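The Showroom Manager Who Doesn't Trust Showrooms

June 2021

The manager of the Himetti kitchen showroom has a habit that her sales staff find hard to watch. When a couple walks in and heads straight for the biggest display, the one with the island and the glass uppers, she tells them it was built to be looked at.

"Nobody has ever cooked in it," she says. "The drawers have never held a cast iron pan. Of course they close nicely."

She has sold cabinets for most of her working life, the last stretch of it at Himetti, and she agreed to talk on the condition that we leave her name out and print her complaints. There were plenty. We met in the back office, past the door samples, and she started in before I had found a pen.

Her first target was the word "custom." By her account it now gets used for anything with more than one color choice. A box that comes in fixed widths, with a filler strip to take up the leftover space against the wall, is a stock cabinet, whatever the brochure calls it. She has nothing against stock cabinets and has them in her own kitchen. What bothers her is the price gap between two quotes that turn out to describe the same box.

"I had a customer bring me a quote for a full custom kitchen, and every single width on it was a stock width," she says. "I asked him what was custom about it. He said the handles."

I asked whether the trade was really any worse than it used to be. She thought about it and said the cabinets were better and the talk was worse. Finishes hold up longer. Slides that used to be an upgrade are now standard at most price levels. But the claims have grown faster than the products, in her view, and she brought up the Stullance hinge without my asking.

Stullance is a soft-close hinge that a sales rep pitched to her in May. The sheet he left said the hinge had been tested to 2,000 openings. She did the math for him at the counter. A trash pull-out or a snack cupboard in a house with kids might be opened 20 times a day, so the test covers a little over three months.

"He told me it was only the first round of testing," she says. "Fine. Come back after the second round."

He left a sample anyway. It sits on her windowsill, and she opens and closes it while she talks. I asked her how it felt. "Very smooth," she said, with some irritation.
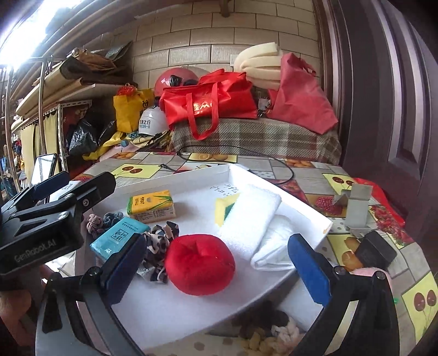
Tissue packs and a round red cushion in a foam-lined white tray.

The other thing on her mind was refacing, where the boxes stay and the doors and drawer fronts are replaced. Himetti offers it. So does Cultow, the shop across town, which advertises it as a new kitchen in 2 days. She doesn't dispute the 2 days. She disputes the new kitchen.

"If your sink base is swollen from a leak, you now have a swollen sink base with a lovely door on it," she says. "Somebody has to get down on the floor with a flashlight before anyone talks about a price. I've seen quotes done from phone pictures."

I said that sounded like a competitor talking. She agreed that it was, and added that her own company had done the same thing during a busy stretch and had to eat the cost of a run of base cabinets. She would not say whose decision that had been. When I asked if it had been hers, she moved on to countertops.

On price she was more careful. A typical small refacing job at Himetti saves the owner real money over new boxes, but she won't put a percentage on it, and she distrusts anyone who does. The door style matters too much. So does the number of drawers, which cost more than people expect. The one figure she would give me was 231 dollars, her current price for replacing a single damaged drawer box, front not included. She thinks it's too high. She also says she can't do it for less.

She is no kinder to design software. The showroom uses a program called Mak to draw up layouts, and she admits that customers love it. They can see their kitchen on the screen with the light coming in. Her objection is that the walls in Mak are straight.

"Show me a house in this town with a square corner," she says. "The installer finds out the truth, and then everybody's mad at the installer."

Her advice to buyers is short, and most of it costs nothing. Ask what the box is made of, and ask to see a cut edge. Pull a drawer all the way out and look at how the back is joined. Get the widths in writing. If a deposit is more than 1,000 dollars before anyone has measured the room, she'd like to know what it's for, and she thinks the buyer should too.

I asked what she would change about her own showroom if the owners let her. She wants one display that has been used hard, with a chipped edge and a door that needs adjusting, so people can see what a repair looks like. She has asked for it more than once. The owners told her they would think about it, and in the meantime they have ordered another island.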